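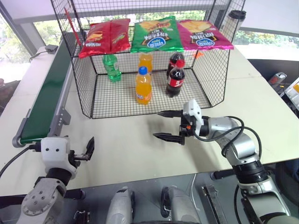 Notes for the two-arm shelf cell at Ullotbridge. They cover setting the cell up, keeping it running and what to do when a gripper misbehaves. Recording format and file layout are in `docs/format.md`.

Last full check: 19 May 2018, Maiara Dantas.

## Layout

- Wire basket on the white table, open side facing the robot base. Bags go on the upper shelf, bottles stand on the mesh floor.
- Conveyor on the left of the table. Keep the gripper cable off the belt.
- Front edge of the basket to front edge of the table: 211 mm. Measure it again whenever the table has been wiped down.

The belt is not used in the `Tulard` task set. Leave its supply off for those runs.

## Start-up

1. Clear the space between the arms and the basket.
2. Power the base, then the left arm, then the right arm.
3. Run `cell home --slow`. Stay by the stop button until both arms have settled.
4. Open and close each gripper five times with `grip cycle 5`.
5. Check that the fingertips meet evenly. If one finger leads, see below.

If homing fails on the right arm only, look at the cable loops first. They catch on the elbow joint when the arm was parked too low.

## Fingers

The long fingers on the right arm bend more easily than the short set. A bent pair will still pick up a bottle but tends to push a bag instead of pinching it.

To change a pair:

- Park the arm with `cell park right` and switch it off.
- Undo the two screws at the root of each finger. They are short and roll a long way.
- Fit the new pair, tighten by hand, then a quarter turn with the key.
- Run `grip zero right` before anything else.

Spare fingers come from Wisgate, in the drawer marked Leite (the old project name - we never relabelled it).

## Service log

| Cycles | Work | By |
|---|---|---|
| 106 | Right gripper zeroed again after finger change | Anderson Macedo |
| 615 | Left gripper cable re-tied, clear of belt | Maiara Dantas |
| 1,098 | Right finger pair replaced, both arms re-homed | Anderson Macedo |

Cycles are counted from the February rebuild.

## Known faults

- `grip zero` sometimes returns OK with the fingers still open. Run it again.
- Head camera exposure drifts when the sun comes through the windows. Lock it after start-up with `cam lock`.
- The left arm creeps down slightly if left parked overnight with power on - switch it off.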